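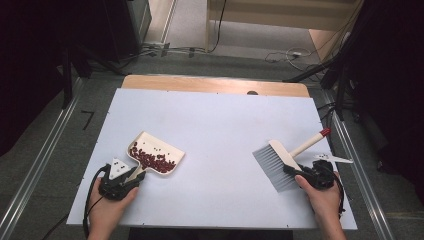 Tatiana Šťastný has traded commodity futures for 13 years, first at a bank and now for Oravec, a small brokerage that handles coffee, cocoa and sugar for food companies. We spoke by phone about why cocoa has climbed for so long and what her clients are doing about it.

"Most of them waited," she said. "In February they were telling me it had to come back down, and they didn't want to lock in a price. Now they have to buy anyway."

Her clients are mostly mid-sized firms. One of them, the biscuit maker Droketti, buys its cocoa butter in lots that cover a few months at a time. Šťastný said that used to be a reasonable way to work. When prices moved slowly, a late purchase cost a little extra and the finance department barely noticed. This year the same delay has been expensive.

She would not say how much Droketti paid, but she did describe another order, for 30 tons of butter, where the buyer held off for several weeks. "The quote went up by 400 dollars a ton while they were thinking about it. I called them twice. They know I called."

I asked whether speculators were to blame. She said funds had added to the move but had not started it. Rain and crop disease in West Africa came first, she said, and the money followed.

"People want somebody to be angry at. If the funds all left tomorrow, there would still be a short crop."
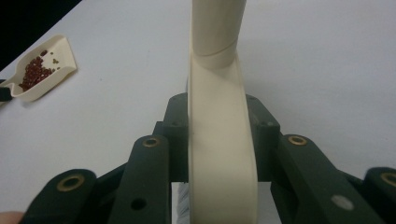 Coffee has been a different story. Robusta has been firm, while arabica has drifted lower on hopes for a good harvest in Brazil. Šťastný said that gap matters to roasters such as Funeck, which can change the mix in its cheaper blends. She expects more arabica in supermarket coffee if the gap keeps narrowing, though she doubts shoppers will see a lower price on the shelf.

"Their energy costs went up, their wages went up. They will keep whatever they save on beans."

Oravec runs its own pricing tool, called Bolance, which tracks open contracts and sends clients a warning when they are short of cover. The system had 1554 open positions on the morning we talked. Šťastný said that was high for the time of year and that a lot of them were small hedges, placed by companies that had never used futures before.

She does not recommend futures to everybody. A company that buys only a few tons a year is better off asking its supplier for a fixed price, she said, even if it pays a bit more for it. Margin calls are what catch new clients out. The cash has to be there the same day.
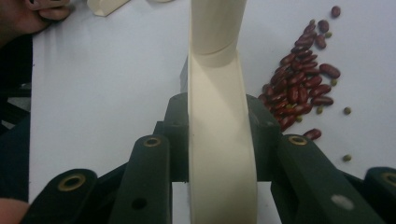 A cream-colored plastic piece held upright over a white tabletop.

As for the rest of the year, she would give no target. She is watching the first arrivals at the ports when the main crop opens, and she has told clients to spread their buying over several dates.

"I've been wrong about cocoa before," she said. "I thought it was expensive last year."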